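Hileron Opens Up Its Handheld Gripper Method for Teaching Robots Kitchen Chores

GRENDDALE - Hileron, the robotics research group based at the Boritgate building in Grenddale, is very happy to share the results of a long stretch of work on a question that has kept many of us up past our bedtimes: how do you show a robot the small, fussy jobs that people do at a kitchen counter, without having to bring the robot along every time you want to teach it something?

The project is called Chou, and its first full report goes out in December, together with the recordings behind it. The release contains 2000 demonstrations of everyday counter work, things like standing a bottle up beside a sink, turning a faucet handle, passing a cup from one side to the other and wiping down a wet surface. Every one of them was made by a person holding a pair of grippers by hand, with a camera riding along on the tool to record what the fingers were doing. No robot arm was needed during teaching. The arm only came in afterward, when it was time to find out what it had learned.

The headline result is one we are proud of. A robot trained on the Chou recordings finished 72 percent of its test runs in kitchens it had no recordings from. The test covered 13 chores, and the robot was given no extra practice in the new rooms before it started.

"I have spent a good part of my working life moving robot arms through doorways that were never meant for robot arms," said Yayra Ayaaba, who leads the Chou project at Hileron. "So you can imagine how pleased I was the first time I put a gripper in each hand, walked over to a sink and just did the job the way I would at home. We did a whole morning of recordings before anyone had to plug in anything bigger than a battery charger. I went home that day feeling that we had finally made the thing I wished for when I started out."

The method itself is easy to describe, even if it took us a good while to get right. Each person works with two grippers, and each gripper has textured pads on the inside of its fingers so that it holds on to smooth things such as bottles and cup handles. Printed black-and-white markers help the software work out where one gripper is compared with the other, and that turned out to matter a great deal. Two-handed chores are mostly about timing and distance, and when the software loses track of how far apart the hands are, the robot learns to bump into itself. The team spent the better part of a season on that one problem, and the report has a long chapter on it, including the approaches that failed. We would like other groups to be spared the same detours.

Readers of the report will also find that the team made no effort to tidy people out of the recordings. Counters in real life have bottles on them, chairs get left where they were last used, and coworkers walk through on their way to somewhere else. Early on, the group compared training on quiet, cleared rooms with training on rooms in ordinary use. The robots trained on ordinary rooms did better in new kitchens, and from then on the team simply recorded during the working day.

There is still plenty left to do, and we want to be plain about it. The robot has a hard time with glossy basins when daylight comes in strongly from the side. It is slow - a chore that takes a person a few seconds can take the robot most of a minute. Thin cloths remain a trouble, and three of the 13 chores account for most of the failed runs. All 3 are listed in the report with their own figures, so that anyone who wants to take them on can see where things stand.

"People ask me when one of these will be doing the dishes in their house, and I always tell them I am waiting for that day too," Ayaaba said. "What we have now is a way of teaching that almost anybody can pick up. My aunt tried it on a visit, and after a short lesson she was making recordings that we were glad to keep. If we can get teachers like her involved, people who really know their way around a kitchen, I think the robots will be much the better for it."

The release includes the recordings, the training software, the printable markers and drawings for the gripper, along with a setup guide written for readers who have never built one before. All of it will be free for research and classroom use. Schools and labs that would like help getting started are warmly invited to write to the team, and groups near Grenddale can ask to come by Boritgate for a hands-on session, held every Monday for as long as there is interest. Please bring questions, and a mug if you would like coffee.

About Hileron

Hileron is a research group in Grenddale working on robot learning for homes and small workplaces. It builds its own recording tools and shares its methods with other labs and with schools.

Press contact: Chou project office, Hileron, Boritgate, Grenddale

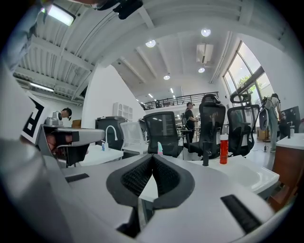 Handheld grippers at the sink counter, with a printed marker on the left-hand unit. Photo: Hileron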